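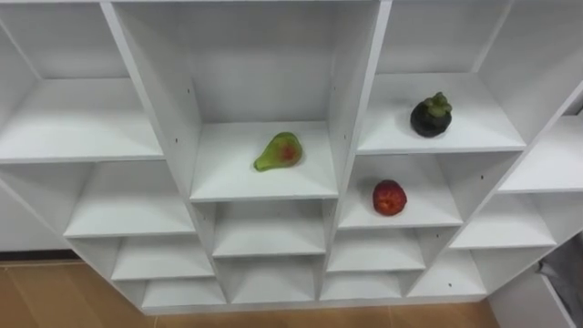

A pear, a mangosteen and a round red fruit on the test shelves.

Kids' Corner > Machines > How Robots Grab Things

Sat 13 April
By Olga Tavares

Pick up a pear. You probably did it without thinking. Your eyes found it, your arm went to it, and your fingers closed just hard enough to hold on.

A robot has to be told how to do every bit of that. It also needs the right kind of hand. A robot's hand is called a gripper, and there are many kinds. At the Ellanora workshop, people try out different grippers on the same shelves to see which one does the best job.

Why fruit?

Fruit comes in tricky shapes. A pear is fat at one end and thin at the other. When it lies on its side, it can roll. A mangosteen is a round, dark purple fruit with a thick green cap on top. The cap is bumpy, so a gripper coming down from above may touch the bumps first.

A round red fruit sounds easier, but round things can slip away if the gripper pushes on one side before the other.

Why shelves?

On a table, a robot can reach from almost any side. In a cubby there are walls to the left and right, a panel behind and a board overhead. The robot has to go in from the front and come back out the same way. If its wrist is too wide, it will bump a divider.

The fruits sit at different heights too. A robot that can reach one cubby may have to bend its arm another way for the next.

The three grippers

The workshop is comparing 3 grippers this spring.

Orkemon has two flat fingers that move together and apart, like kitchen tongs. It is thin, so it fits into cubbies well. It can only squeeze from two sides.

Iko has soft rubber fingers that bend around whatever they touch. They are good with odd shapes. They are also wide when they open, and that can be a problem near a wall.

Rocha has a suction cup. It sticks to things by pulling air, the way a vacuum cleaner sticks to your palm. It likes smooth skin. A bumpy cap lets air leak in and the cup lets go.

How a test works

Each gripper gets 128 tries. One try means reaching in, picking up one fruit and putting it in a tray. After every 5 tries the fruits are moved to new cubbies, so the robot can't just repeat the same move.

Timothée Tessier writes down each result. He uses three words: "held," "dropped" or "missed." A miss means the gripper never got hold of the fruit at all.

The camera matters as well. The shelves are white, so a dark mangosteen stands out clearly. A pale fruit can be harder for the computer to pick out, and shadows may fool it about where the edge is.

Try it yourself

Put a piece of fruit inside a shoebox turned on its side. Pick it up with kitchen tongs, then with an oven mitt on your hand. Try again with the fruit close to a wall of the box. Write down "held," "dropped" or "missed" each time.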